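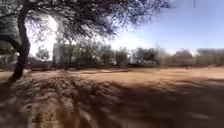 Borkstead, the dry end

I was told Borkstead would change my mind about open ground. It has not, entirely, but a few words about the place may save somebody else a drive.

The brochure at the Vatine office calls this "untouched country." I have my doubts. There are buildings out past the trees, the track has been graded, and a sign at the turnoff gives the elevation as 1,399 feet and asks you to close the gate. Untouched by whom?

The big tree is the reason most people stop. Kirsten Kennedy, who lent me her map, swears it is the oldest thing in the district. I asked how she knew and she said everyone knows. I would like to see a ring count before I repeat that to anybody. It does have a good lean to it, I will give her that, and those fine branches go nearly black with the sun behind them.

Shade is the other claim. The Vatine people say you can picnic under it all day long. With a canopy that feathery? I saw sky through the outer branches, and the shadow at the foot of the trunk was a shallow one. Bring a hat.

The row of trees and bushes across the middle distance is what I liked best, and the brochure skips it completely. The greens go from olive to something close to brown. I make no claims about species. Yi-an Ahn offered me three different names for the rounded clump in the center and then took two of them back.

Then there is the pale building, mostly hidden by the greenery. The map marks it as Maillard, with no hint as to whether that is a farm, a family or a pump house. I did not walk over to find out – the day was hot and the map has been wrong before. It puts the parking area six hundred yards from where I parked.

Sky: blue, no clouds. On this one point the brochure and I agree.

Getting there: take the Grumico road and turn at the gate. The Vatine office says the walk in is 1,086 yards. It felt longer to me, and I had good shoes on. There is no water at the turnoff, whatever the map says.

Page last changed September 22, 2020. The walk was in August.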